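**Simulation-first procurement** is a way of planning the purchase of robot equipment in which a task is tried out in software before any machine is ordered. It is used mostly by small firms and teaching workshops that want one arm for one or two jobs. Its supporters say it saves money. The evidence for this is thin, and most of it comes from people who sell simulators or the hours needed to set them up.

## Background

The usual starting point is a task that sounds simple. Door opening is a common choice, as it calls for reach, a grip on a small handle and a pull along a curve. A model of the arm is placed on a modelled table with a modelled door, and the buyer looks at whether the arm can get to the handle at all. 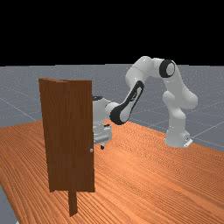 Reach is the one question the method answers fairly well. If the arm on the shortlist is too short, the model will normally show it, and a longer one can be priced. Other questions, such as how much a hinge sticks or how a worn fingertip behaves, depend on numbers that somebody has typed in. Buyers often treat the two kinds of answer as equally sound.

## Budgeting

A plan of this kind normally has a line for software, a line for staff time and a line for the arm itself. The staff line is the one most often left too small. In the Ircombe workshop plan, 60 hours were set aside for building and checking a door task. The same plan put the fixture, meaning the real door, frame and knob, at £600, and gave no figure for repairing it.

The Ircombe plan was later copied by other workshops, in some cases with the prices unchanged. It allowed £2,894 for a gripper, spare fingertips and a wrist camera, though it did not say whether delivery or fitting was included. Training was listed as "to be agreed".
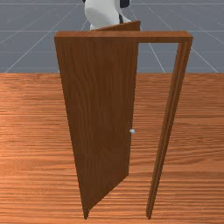
Leckie, in a reply to the plan, held that the hours were never the problem and that the real waste lay in buying the gripper before the door. On this view the fixture should be bought first, handled by a person for a week, and only then modelled. The plan's authors answered that this would push the order past the end of their funding year. That may well be true, but it has no bearing on whether the model was any good.

Rorkura, a leasing scheme for workshop arms, takes a different line and asks for a simulated trial before it will quote. The trial is free, but the lease that follows runs for 39 months and cannot be ended early without a fee. Whether the trial mainly protects the customer or the scheme has been disputed.

## Cameras and close work

Planners tend to judge a task from a fixed view that takes in the whole door. The view from near the fingers is less flattering and more useful. It shows how little the arm's own camera may have to go on when the handle is out of sight, and it often leads to a second camera being added to the budget. 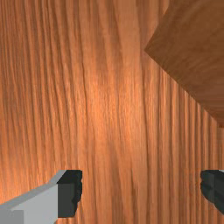

*Rasis Workshop Papers*, vol. 4, p. 39

The paper cited here argued that camera costs should be settled before the arm is chosen. It gave a worked budget but no results from a real machine, and its savings were measured against a plan that the authors had drawn up themselves. It is still the source most often quoted in funding bids.

## Criticism

Three complaints come up repeatedly. The first is that a simulated door stands perfectly square on a perfectly flat surface, and few workshops own either. The second is that success is poorly defined: some reports count a door as opened once it has left its frame, while others want a gap wide enough to pass something through. Two suppliers can therefore quote very different success rates for much the same motion. 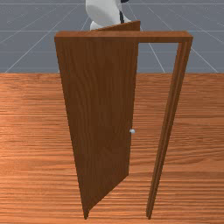
The third complaint concerns timing. A trial is often ordered after the supplier has been picked, when a poor result would be awkward for everyone involved. Under those conditions the settings tend to be adjusted until the task works, and the adjusted version goes into the purchase file. Keeping the failed runs and their settings costs almost nothing, yet few published plans ask for it.

Some buyers now write an acceptance test into the order, with the last payment held back until the real arm has opened the real door. Suppliers have accepted this for larger orders. For a single arm, they usually offer a longer warranty instead.

## See also

- Acceptance testing
- Equipment leasing
- Whole-life cost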